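Ilel Robotics shares first results from Joter, a way to teach robot arms by saying "no, the other one"

2021-03-10

Hi all – Kiều Phan here, I lead the manipulation group at Ilel, and I've been allowed to write this one myself, so please forgive the lack of quotes from executives. We have a result we're really happy with and I'd like to tell you about it the way I'd tell you over lunch.

Today we're putting out the paper on Joter, our method for teaching a robot arm tabletop chores from short spoken corrections. The usual recipe in our corner of the field goes like this: a person steers the arm through a task again and again, you record everything, you train a policy on it, and then when the policy picks up the wrong item you go back and record some more. I did this for years and I can tell you it gets old! Most of those recordings teach the robot things it already knew. What you wanted to fix was one moment, maybe a second long, where it reached left and should have reached right.

So with Joter we record much less up front, let the arm try, and talk to it when it goes wrong. "Other one." "Higher." "Put it in the bowl, please" (the please does nothing, but people keep saying it and I've stopped editing it out of the transcripts). Each correction gets tied to the stretch of motion just before it, and the policy is retrained with extra weight on that stretch. That's the whole trick, more or less. The details of how we decide where the stretch begins took up most of last year and they're in section 5 of the paper, if that's your kind of thing.

Now the numbers. We trained a starting policy on 658 steered demonstrations of kitchen-style tasks, moving toy food and small household items between dishes. On layouts it had never met, that policy got through too few of them to be any use in a home. After 2 rounds of spoken corrections, the same policy finished 93 percent of the tasks in our test set. We then ran the whole comparison again with people from outside the group doing the talking, and the gap held up, which mattered to me a lot more than the first figure did. I know what the robot needs to hear. Somebody who walked in that morning doesn't.

A few things surprised us. Short corrections beat long ones nearly every time. People who explained their reasoning to the arm ("I'd like you to go around the dish so you don't bump it") got worse results than people who just said "around." We also expected tone of voice to matter and threw in a lot of machinery to handle it, then took it all back out in the fall when it made no difference. Sorry to Barua, our speech team, who built most of that machinery and were very nice about it.

And some things still don't work, so let me be plain about those. Joter has trouble when two corrections contradict each other, and people contradict themselves all the time. It doesn't handle anything soft, like cloth or bread. It can't yet tell a correction from a remark made to someone else in the room, so our testers have to save their chatting for the breaks. We're working on that last one first.

We kept the test tables simple on purpose. The props are things you can buy at a toy store or find in a kitchen drawer, and the layout changes between trials, so a dish that sat on the left in one trial may well be on the right in the next. Any lab with an arm and a free tabletop should be able to set up something close to ours, and I'd love it if you did and told us where we got it wrong.

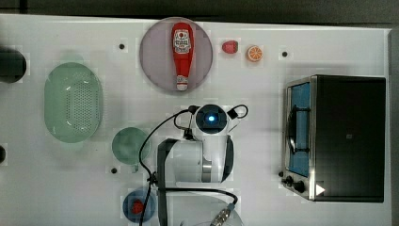
Overhead view of a Joter work table, with the arm among toy foods, dishes and a toaster oven.

The paper is up on the Ilel website as of today. The code and the correction transcripts will follow in April under the name Orell, which is also what we call the little tool we use to line up speech with arm motion. Orell runs on an ordinary desktop and you don't need our arm to use it – any arm that logs its joint positions will do. If you want early access before April, write to us and say a bit about your setup. We can't promise everyone a place but we do read all of it.

Reporters who'd like to come by and correct the robot in person are welcome, just give us a few days to find you a slot.

About Ilel Robotics

Ilel Robotics builds learning software for robot arms used in homes, labs and small workshops. Joter and Orell are research projects of the Ilel manipulation group.

Media contact: Kiều Phan, Ilel Robotics, through the press form on our website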